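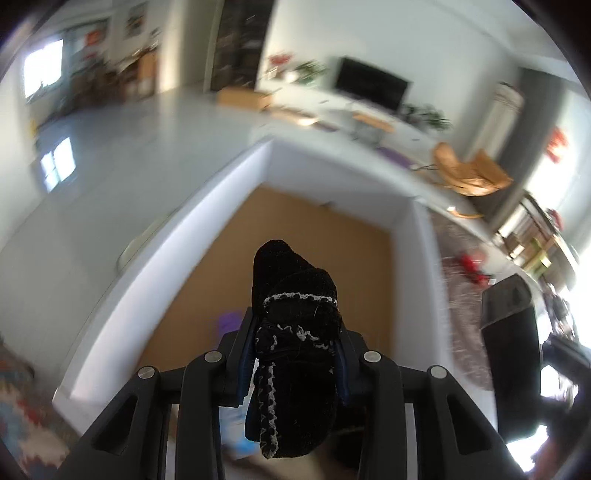
Uveto Diffuser Tubing Log
README, last edited April 11, 2024

Contents

Bench measurements of air flow and pressure loss in weighted aeration tubing for ponds and fish tanks. The set holds 1,130 rows in one CSV file. Each row is a single reading taken after the flow meter had settled.

Tubing covered

Uveto 16: soft wall, lead-free ballast core.
Uveto 20: same wall material, wider bore.
Mokance S: stiff wall, no ballast. Held down with clips during tests.

All samples were new when first tested. The Mokance S samples were tested again in November after a season in the settling pond at the Rosales hatchery. Those rows have "aged" in the condition column.

Files

readings.csv: all measurements
samples.csv: one line per piece of tubing, with length and bore
units.txt: units and conversion factors
old/: readings from the first blower, kept for reference and not counted in the total

Columns in readings.csv

sample_id: matches samples.csv
depth_m: water over the tubing, in meters
supply_psi: pressure at the inlet fitting
flow_lpm: air flow in liters per minute, corrected to 20 C
end_psi: pressure at the closed end, blank if no gauge was fitted
water: fresh or salt
condition: new or aged
note: free text, mostly blank

How the readings were taken

Tubing was laid straight on the bottom of the test tank and fed from one end. The far end was plugged. Supply pressure was raised in steps and then lowered through the same steps, so most settings appear twice. Rising and falling values differ a little at low pressure, where the slits open late. Do not average them if you are looking at start-up pressure.

The blower is a Pollasport side-channel unit with a bleed valve. Nothing above 6 PSI was tried.

Known problems

Salt water rows at 2 meters are thin. The inlet fitting leaked on that day and most of the run was thrown out.

Sample M-3 was cut short by mistake. Its length in samples.csv is the real one, so per-meter figures still work.

Bubble size is not in this version. We have nearly enough side-view footage to add it, but it has not been measured yet.

Use

Free to use and share with credit to the Uveto tubing log. Send corrections through the issue tracker and include the sample_id and row number.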